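Two-armed bench robot takes shape in Kemeck shared workshop, with plenty still to prove

Members of the Fukska workshop in Kemeck have spent the winter putting together a pair of robot arms that they say will sort and coil the workshop's spare leads. It is a modest aim, and after an evening at the bench with them, I am still not persuaded it is a sensible use of the money.

The project is called Prarance. It began in December, when a handful of members agreed to pool what they would otherwise have spent on a second laser cutter tube and put it into two arms on a shared rail. The parts bill stands at 401 pounds so far. That covers motors, brackets, cable and the printed pieces, and leaves out the time, which the group reckons at 94 hours between them. Anyone who has built something in a shed will know how far to trust a number like that.

The task sounds simple enough. The workshop owns a great many USB leads, most of them black and most of them knotted together in a plastic crate by the door. The plan is for one arm to hold the bundle still while the other finds an end and draws it clear. People do this without thinking. Machines are famously poor at it, and research groups with far deeper pockets have found soft, floppy things a good deal harder to handle than boxes or bottles.

Both arms are now up on the rail, and the leads chosen for the trial have been put out on the table between them. The motors have power. The finger piece on the right gripper is the group's own and comes off the workshop's printer, and it is the part that has been redrawn most often.
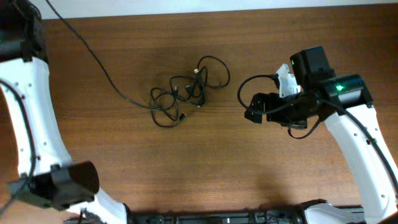 What it is meant to do

The written plan, pinned up next to the kettle, sets out three stages. In the first, a person steers both arms by hand using a matching pair of small controllers, and the arms copy the movement. In the second, those sessions are recorded and used to train software to repeat the job. In the third, the arms work alone.

Fukska is somewhere in the first stage. The plan calls for 210 recorded goes at the task before any training starts, and at the time of my visit there were 24. Members put the slow pace down to cables, and they did not mean the ones waiting to be sorted. The arms have leads of their own, running up the outside of each link to the motors, and early on these kept catching when the wrist turned. Longer loops have been fitted to give the joints more slack. That cured the pulling, according to the log, but it also means there is more loose cable near the gripper than anybody would like on a machine built to pick up loose cable. I asked whether the software would be able to tell one black lead from another. The answer was that they would find out.

There is a fair case for the other side. The group has taught itself a good deal along the way: how to set up motors in a chain, how to print parts that fit, how to read a fault code at eleven at night. Two members who had never used a soldering iron can now make up a lead that works. If Prarance were described as an evening class, I would have few complaints.

It is not described that way, though. The notice on the workshop's web page talks about a "working assistant" and hints that a second set may be built for hire to other workshops. That is a long way off. I watched several hand-steered attempts on Thursday evening, and the best of them got one plug a short way out of the heap before the lot came with it. A person standing at the same table could have cleared the crate in the time it took to set up the run -- and put the kettle on.

Safety was another matter I raised. The arms are light, and the members keep the speed turned down, but there is no guard round the bench and the stop switch is on a power strip under the table. A proper button within reach is on the shopping list. It ought to have been near the top.

Parts have been a headache too. The group first ordered its brackets from Farooqui, a small supplier across town, and was happy with them, then switched to printing its own to save money. Some of the printed ones cracked at the screw holes within a week. A second batch in a tougher plastic has held up so far, but the saving has mostly gone on reels.

As things stand, each arm is on its own supply and can be driven separately. Getting the two to move together is the next job, and the log suggests it will be the hardest, as the right arm was put together first and has had far more running time than the left.
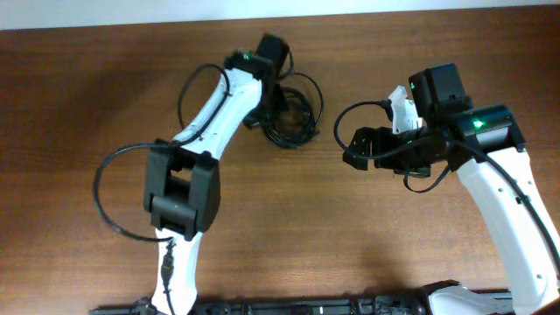 Farooqui takes a kinder view of the work than I do. In an email, the firm said home builders nearly always begin with a job that is too hard, and that it would be more worried by a group that had picked an easy one. It added that cables were a fair test, provided the group was ready to start with a single lead laid out straight and work up to a tangle over some months. It also offered to look at the cracked brackets free of charge.

That advice has been taken in part. Members have agreed to record a run of simpler attempts with one lead on the table, though they want to keep the heap for open evenings, when it draws more of a crowd.

The workshop has set no date for the end of the first stage. No more money will be spent until all the recordings are done, apart from the stop button, and the idea of hiring out a second set has been put off. The crate by the door was still full when I left.

Prarance sessions run on Thursday evenings from half past six. Visitors are welcome to try steering the arms, and old USB leads can be left at the front desk.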